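Open Day Visit Checklist: Hand-Held Gripper Demonstration
Lunder site, visitor station with tray and bracelets
Completed 1st June

Marks used: OK, NOT OK, NOT SEEN. A comment is required for anything other than OK. I have commented on some of the OKs too.

1. Paperwork at the door

Sign-in sheet: OK.
Written risk assessment on hand: NOT OK. I was told it was "with the Skernska people" and would be emailed. It had not arrived when I wrote this up.
Contact for problems on the day: OK, on the back of the visitor badge.

The invitation promised a "zero-risk hands-on demonstration of the Drullen program." I have never inspected a zero-risk anything, so I marked the station the way I would mark a workbench.

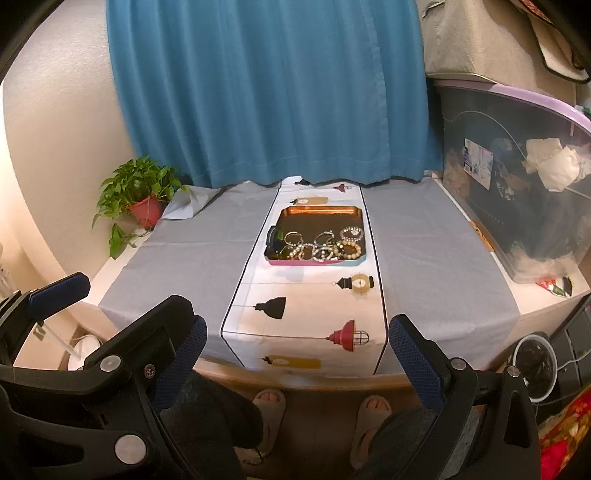
Vlček

2. Floor and footwear

Closed shoes for whoever is operating: NOT OK. The feet under the table are in open-toed slippers. The flyer calls this a home setting and people do wear slippers at home. The grippers are held right over them all the same. Put it in the visitor rules one way or the other.
Wastebasket: OK, lined, but it stands next to the drawer unit with a white cable running across the unit. Move one or the other before the public comes through.
Walkway kept to 30 inches: OK at the door side. NOT SEEN on the far side.

3. Table surface

Cloth lies flat: NOT OK. There are creases in the gray cloth, and one back corner is folded up by the plant. A runner lies on top of that, so there are two layers that can slide if a jaw catches an edge. Clip them down or take them off.
Items not part of the task removed: NOT OK. The storage bin takes up a good part of the right side, with fabric stacked above its lid. I asked whether it was needed. The answer was that it makes things "more realistic." Fine, then list it in the setup notes so the next person knows it is meant to be there.
Plant: I would move it. Its stems hang over the side of the table and sleeves will find them.

4. Cords and small parts

Cords off the work surface: NOT OK. A black cable runs diagonally over the cloth on the left, and there is a power adapter at the back by the curtain. A thinner cord with a small black plug lies just behind the tray, far too close to where the jaws work.
Curtain clear of electrical items: NOT OK. The adapter is near the bottom of it. The curtain label was not checked.
Loose clips and small pieces: the rule at Lunder is a tray or a pocket, never the tabletop. There was a small clip-like thing lying out near the front. Comment only, no mark.

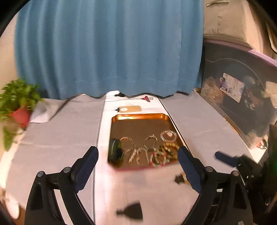

5. Hand-held grippers

Pads fitted on the jaws: OK. Blue, textured, one facing the other.
Pivot screws present: OK by eye. I did not put a driver on them.
Pinch point marked: NOT OK. I saw no tape or warning color at the joint, and that is where a child will put a finger.
Closing force stated: NOT OK. I got three different answers. One of them was "gentle."
Time limit per visitor: OK, set at 5 minutes. Hold to it. The handout says an adult can go 50 minutes without tiring, with no source given, and my wrist disagrees.

6. The task

Task suitable for visitors: OK, with reservations. Beaded bracelets are light and there is nothing sharp to worry about from where I stood. They do snag on each other, and a broken string means beads on the floor under somebody's feet. Have a dustpan at the station.
Start position written down: NOT OK. There were bracelets in the tray, and there was also a tangle of them on the runner in front of it. Ask which is the start and which is the finish and you will get a discussion. Print a card.
Claims made to visitors: the poster says the method "learns tidying from more than 110 homes." That isn't a safety item and I can't check it, but I would not stand next to that poster and answer questions.

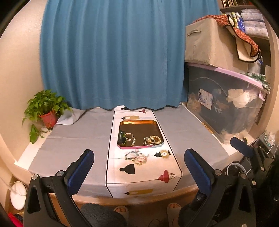 7. Result

Open to visitors: NOT YET. Items 2, 3, 4 and 5 to be closed first, plus the missing risk assessment.
Re-inspection: September, before the second open day. Earlier if somebody sends me the paperwork.

Contact: Lunder site office, visitor desk | © Lunder | Back to top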